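Marble quay and a railway to nowhere: report tallies what Toltari's president spent while the clinics went short

A long-awaited report into the spending of the presidential household in Toltari was published in October, and it makes hard reading for anyone who has ever waited in a queue outside one of the country's district clinics.

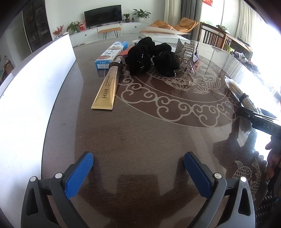

Soo-ah Seol

It runs to 1268 pages, not counting the maps at the back, and it took the monitoring group Ganar the better part of three winters to put together. The group works from a couple of rented rooms in the old harbour quarter of Koppel, over the border, and most of the people who wrote the report grew up in Toltari and still have parents, cousins or old schoolfriends there. That shows in the writing, which keeps wandering away from the ledgers and back to the villages, and it's all the better for it.

The ledgers themselves are bad enough. Ganar says it was given copies of the household accounts by former clerks of the palace, and that it checked them against shipping papers and the word of tradesmen who did the work and in many cases are still waiting for their money. The largest single item is the lakeside estate at Vukus, where a marble quay was built for a yacht too deep in the keel to reach it. The lake was dredged, and then dredged again the following spring when the silt came back. A private railway was laid from the estate gates towards the capital and stopped after 5 kilometres, at a field, where the president's saloon carriage has apparently been kept under a canvas roof ever since.

Then there are the horses, the imported turf, and a hunting lodge that was taken down and put up again on the other side of the valley so that it would get the evening sun.

Over the same period, the report says, the budget for district clinics was cut in every single year. In the upland parishes a midwife might have the care of 2000 households and no car to reach them in. One woman interviewed for the report walked through the night with her sister to a clinic that had been closed since the harvest, though the sign outside was still up and still gave the opening hours.

Raili Hämäläinen, who edited the report and has been following Toltari's affairs for longer than she likes to be reminded, told a rather full hall in Koppel that she hoped people would read the chapters on the clinics first and the yacht second.

"I know very well which one will be in the headlines," she said, and got a good warm laugh for it. "The yacht is easy to picture and a closed door in a small village isn't. But we had letters from 1000 families, and hardly any of them mention the yacht. They write about medicine, and about school stoves, and about the road."

She thanked the letter writers at some length, and asked that no one try to work out who they were, as several have had visits from the police since word of the report got about.

The presidential office has called the report "a bundle of gossip tied up with foreign string". In a statement read out on state radio it said that Vukus was a place of work, that visiting leaders expected a certain standard, and that the railway would be finished when conditions allowed. It didn't dispute any of the sums, and it had nothing to say about the clinics. 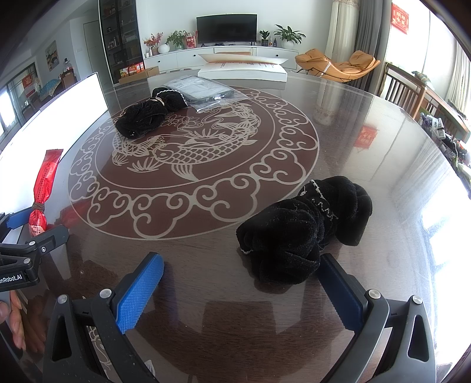

What happens next

Ganar has sent the report to the foreign ministries of the neighbouring countries and is asking them to look again at the luxury goods still passing through their ports. Two of them have said they'll study it, which in this part of the world can mean a good deal or very little, and Hämäläinen said she'd be ringing them up regularly to find out which.

There's also talk of a hearing in Koppel in the new year, at which some of the former clerks would give evidence from behind a screen. The dates haven't been settled, and a good deal depends on whether witnesses' relatives can be got out safely beforehand.

A shorter version of the report, with the chapters on health and schools printed first, is being translated for people in the upland parishes. Ganar would rather not say how it plans to get the copies in.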